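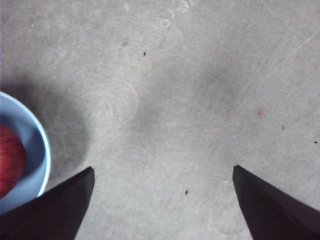 Light blue bowl with red object, gray mottled floor.

Studio Foundations: Color and Surface
Notes for Unit 5, Bowls and What Goes in Them
Prepared by Esther Ogola, with additions by Kendra Li
Revised 11/8/19

What this unit covers

Up to now we have been setting up single objects on white paper. In this unit you work with a container and one thing inside it, on a surface that has some pattern of its own. You will choose the bowl, choose the object, choose the ground, and then make two studies of the arrangement: one in pencil and one in color. Both are due at the same critique.

The arrangement is supposed to be simple. Students who bring in a tablecloth, a candlestick and a bunch of grapes will be asked to put most of it away. One bowl, one object, one ground.

1. The ground

A mottled surface is a surface with small uneven changes in light and dark. Concrete, worn linoleum, felt, some carpets and most stone will do. Gray is the easiest place to start. A neutral gray lets you see the temperature of other colors more clearly than white paper does, and it gives you a middle value to measure everything else against.

Do not draw the mottling spot by spot. Lay in the average value first, over the whole sheet, and compare it with the bowl before you do anything else. Most people make the ground too light. After that, add the variation in two passes, one slightly darker and one slightly lighter, and stop. If the ground starts to pull your eye away from the bowl, rub it back with a soft cloth.

We work on the floor for the first session. Bring something to kneel on. Looking straight down at a bowl takes away the ellipse problem we fought with in Unit 4, and it gives you a rim that is close to a true circle, or an arc of one if you let the bowl run off the page.

2. The bowl

Look at three parts separately.

The rim. On a pale glazed or plastic bowl the rim is usually the lightest thing in the arrangement. In the photo it reads as a thin band of pale blue going almost to white. Leave the paper bare for it or keep that strip very light from the beginning. A rim that is added at the end with white pencil tends to look like a wire laid on top.

The inner wall. The wall changes slowly. The powder blue in the photo gets a little deeper and grayer as it curves down toward the base. That is a small shift, and beginners either miss it or make it far too strong. Mix your blue, then mix the same blue with a touch of the gray you used for the ground. Those two mixtures are enough for the whole wall.

The base. You may not see it. If the object covers it, leave it covered. Do not draw what you know is there.

Kendra's note: students ask every year which blue to buy. Any cool blue plus white will get you a powder blue. Test it on a scrap of the gray ground and not on your palette. A light blue that looks clean on a white palette can look chalky on gray, and the fix is usually less white.

3. The object

Choose something red, or at least something warm, with a surface you can feel with your thumb. Good choices from past terms: a ball of yarn, a coil of cord, a ribbed squash, a crocheted pincushion, a pomegranate. It should be rounded and it should sit down inside the bowl so that the wall shows on at least one side.

The main thing to study is fine, repeated line on a curved form. The red object in the photo has narrow ridges or strands set close together, and they catch the light as orange-red lines on a darker red. The lines do two jobs. They tell you about texture, and because they bend with the surface they also tell you about volume. If you draw them straight, the form goes flat no matter how well you shade it.

Work in this order:

Block in the whole mass with one middle red. No lines yet.
Darken the side away from the light. Use a deeper crimson, not black. Black will turn it brown.
Find the direction of the ridges and put in four or five guide lines, lightly.
Fill between the guides in the lit area only. Let the lines fade out as they go into the shadow.
Add the orange-red last, with a sharp point, in the places where the light is strongest.

Leave gaps. A ball of yarn with every strand drawn looks like a diagram.

4. Red against blue

Set a warm, strong color inside a cool, pale one and each will look more like itself. This is simultaneous contrast, and you have the Tretov color cards in your folder to practice it with. Put the red card on the gray card, then on the light blue card, and write down what changes. Most people find the red seems hotter on the blue. A few find it seems darker. Both observations are useful, so write down what you see before you talk to your neighbor.

There is also a contrast in amount. A small area of strong red will balance a large area of gray. You do not need to center the red for it to hold attention. Try it near an edge, with a wide stretch of bare ground beside it, and see how far over you can push it before the page feels like it is tipping.

5. Cropping

For the color study you must crop the bowl. At least one third of it has to run off the page. Cut two L shapes out of card and use them as an adjustable window until you find something you like, then make three thumbnails before you start on the good paper.

Things to check in the thumbnails:

Is the remaining arc long enough to read as a bowl?
Does enough of the object show for its roundness to come across?
Is the empty part of the page a shape you chose, or just what was left over?

Réjean Kennedy's thumbnails from last December are pinned beside the sink. In the second one he cut the bowl almost down to a sliver, and it still reads, mainly on account of the rim. The third one has too much bowl and loses the pull toward the edge. Have a look at them before you settle on a crop.

Materials

Gray paper or board, 219 gsm or heavier – the lighter stock buckles when you rub it back
Pencils, HB and 4B
Colored pencils or gouache, your choice, but one or the other for the whole study
Soft cloth
Two L-shaped pieces of card
Your bowl and your object, labeled with your name if you leave them in the room

Okska pads are sold at the front desk. The Ovby pads are fine for pencil but too smooth for gouache.

Schedule

Session one: floor setup, ground and rim, pencil only.
Session two: finish pencil study. Thumbnails for the color study.
Session three: color study, block-in and bowl.
Session four: color study, object and ridges. Critique in the last hour.

Bowls can stay on the floor between sessions one and two if you mark their position with tape. Between two and three the room is used for printmaking and everything has to go on the shelves. Photograph your setup from above before you move it.

Grading

The unit is marked out of 100. The pencil study is worth 35, the color study 50, and the thumbnails and written notes from section 4 together are worth 15. Late work loses 5 points per session. Eyerusalem Gebru is marking the notes this term and would like them on one side of one sheet, readable.

Reading and practice before session one

Course reader, chapter 11, the part on local color and the part on reflected light. Skip the section on glass for now.

Fill one sketchbook page with ridges on curved forms, pencil only, from real things: corduroy over a knee, a spool of thread, a scallop shell. Asger Kjærgaard has a box of shells and spools in the materials room that you can borrow from. Sign them out on the sheet by the door and return them by session two.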